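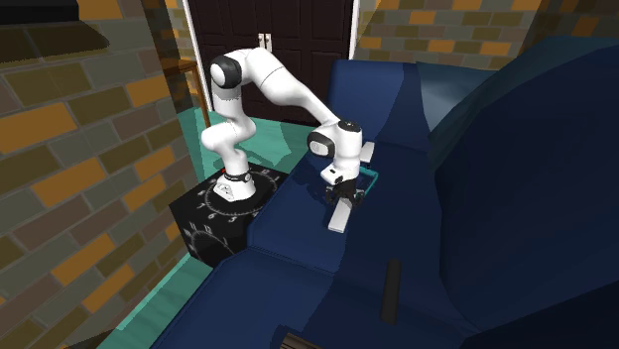 *The arm in the simulated living room, gripper over one of the white bars on the sofa.*

# Questions about the sofa-clearing arm

Aled Sayce and Apolline Leclerc are building this at the Tromeck workshop. The same questions keep coming up at the bench and by email, so the answers are on one page.

## What is it meant to do?

Pick things up off a sofa and put them in a tray. That's the whole job. It doesn't vacuum, fold blankets or move cushions. Aled wanted something that would deal with the seats in his own front room before bed, and the project grew out of that.

## Is there a real arm yet?

Partly. The base plate and the first two joints are on the bench. The rest of the arm is in parts, and the gripper is waiting for new finger pads. Until it can all be bolted together we do the planning work in simulation, on an ordinary desktop PC.

## Why a sofa? Wouldn't a table be easier?

It would, and we did start with a table. The sofa is harder for the planner: there's a back on one side and an armrest at the end, and the arm has to reach over the front edge of the seat to get at anything. Those are the problems we'll have at home, so we'd sooner meet them early.

## What are the white bars and the teal frame?

Test pieces. We wanted a few plain shapes before trying remote controls and socks. The bars are for practising a grip on something long. The open frame gives the vision code trouble, as the seat shows through the middle of it and the software sometimes takes it for two separate objects.

## Does the fabric behave like real fabric?

No. In our simulation the seat is a solid surface with some friction set on it. Nothing sinks in. The real arm will have to feel for contact and stop, and that part can't be tested until it's built.

## Why is there a clock face on the pedestal?

It's a texture Apolline had in a folder. She put it on the box to check the mapping and we left it. It has no effect on anything.

## Why are the walls and floor so colourful?

We change them between runs. If the vision code only ever sees one room, it learns that room. Brick, a teal floor and hard shadows all help to show whether it's finding the object or just remembering the background. The real front room is magnolia.

## What software do you use?

Two programs of our own. Bralter plans the movement of the arm. Flisano picks the grip point from the camera picture. They talk over a local network socket, so you can swap either one for your own. Set-up notes are in the project folder.

Bralter needs 12 GB of memory with the full room loaded. On a smaller machine, turn off the furniture you aren't using.

## The arm stops above the object and won't go down. What's wrong?

Usually the clearance setting. The default is 5 cm, and a thin object lying flat will be inside that margin. Drop it to 2 cm for the last part of the move. If it still hangs there, check that the seat hasn't been loaded twice. We lost an evening to that one.

## Can it pick up round things?

Not reliably. Cylinders roll out when the fingers close off-centre. Slowing the close speed helped a little. Wider pads may help more.

## Will it be safe around people?

It will only be run with someone at the stop button, and never with anyone sitting on the sofa. There's no plan to change that.

## Can I come and see it?

Yes. We're at the back bench most evenings from 7 pm. Ask for Aled or Apolline. The first full assembly is planned for December, if the Bezerra order for the wrist bearings arrives by then.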